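Trodthorpe open day – notes from the robotics class visit

Posted Wed 20 December

Typed this up on the bus and then again at home so apologies if it jumps around. Went over to Trodthorpe for the student project day, the one that got moved twice. Doors at nine, we got there twenty past. Parking is terrible. Use the lot behind the sports hall, not the front one, the front one is permit only and they do ticket.

Sign in, badge, coffee from a machine that takes coins and no cards. Then up the stairs to the floor where the second year class has its projects. Three teams showing this term. Plandcombe, Dramon and Langat, they name the teams after streets or villages or something, I asked and got three different answers.

Plandcombe first, as it was nearest the stairs. Sorting project. Small belt, colored blocks, a camera on a stick. Team was keen and talked very fast. Belt kept slipping off its roller so most of what we saw was the belt being put back on. They had a nice logbook though – every fault written up with a time and what they changed. Would like to see our own club do that. We say we will every fall and then it's all in somebody's phone.

Langat was the one most people had come for. Office tasks. The brief from the class is one page long and they let me read it: put files away and get them out again in ordinary office furniture, nothing built specially, nothing painted or marked up to make it easier for the software. Scoring is 64 points total, split over opening, reaching, moving and closing. You lose points for needing a hand from a person. The furniture is a normal cabinet with doors and a shelf, blue binders, keys in the locks, a row of desks right behind. So all the stuff a real office has.

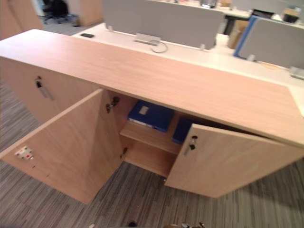

Keys should count as their own task, came a comment from the back of the group, turning one is harder than anything on that score sheet and our team lost half a season to it.

Fair point and the Langat people agreed, more or less. Their answer was that keys are on the list for January, along with closing doors without slamming them. For this term the doors can be opened any way the team likes, the points start with the reaching. I think that's sensible. Our lot tried to do everything in one go two years back and finished none of it.

Bit about how they run it. One student drives, one watches, one writes. Swap every 30 minutes, there's a kitchen timer. The watcher is allowed to say stop and nobody argues. They log every attempt, good or bad, and the target for the term is 1,000. They were short of that when we visited and didn't seem too worried. Of the bad ones they keep 200 aside to go through as a class, which sounded dull to me until I sat in on ten minutes of it. It was good. Lots of arguing over whether a thing was the fault of the plan or the fault of the hand. The teacher mostly kept quiet and let them get on.

Asked about money. The class gets the arm on a long loan through the college and pays for its own spares. Fingers wear out first, then cables. Budget for spares was gone by Thanksgiving last year so this year they've split it by term. We should do the same!!
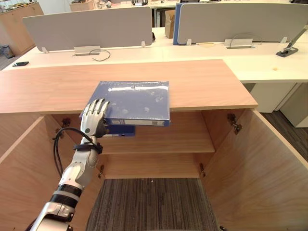

Reaching and moving is where most of the 64 points sit, and it's where the teams differ. Plandcombe would rather close on an object from above and lift, Langat goes for pushing a lot of the time, which is slower to plan but you don't drop things. With the binder up on the cabinet top they had the hand pressed against its left edge and were shoving it along instead of trying to pinch it. Glossy cover too, so I can see why you wouldn't trust a grip. And it was already sticking out past the front edge over the open doors, so teh margin is small. Asked how they judge when to stop. Long answer, didn't get all of it down. Something about how much overhang they allow before the driver has to back off, and that number is still being argued over in the class.

Dramon we got to last and rushed, sorry Dramon. Line follower with a twist, it has to carry a cup. They were the youngest team and the best at explaining. Had a poster with actual drawings of the two versions that failed. More posters should have that.

Lunch was sandwiches, fine. Vegetarian ones went first so grab early.

Stuff to take back to our club:

Write the score sheet before building anything. One page.

Timer for driver swaps.

Stop means stop, from anyone.

Log the bad runs. Go thru them togther, not alone at home.

Spares budget by term.

Cups are cheap, start the new kids on cups.

Trodthorpe are doing another day in spring and said we can bring a team to try the office course. Need names by the end of January, and a signed form for anybody under 18 – forms are in the tray by the door. We'd get one practice slot and two scored runs. I've put us down as a maybe. Bus left at three, home by five, traffic on the bridge again.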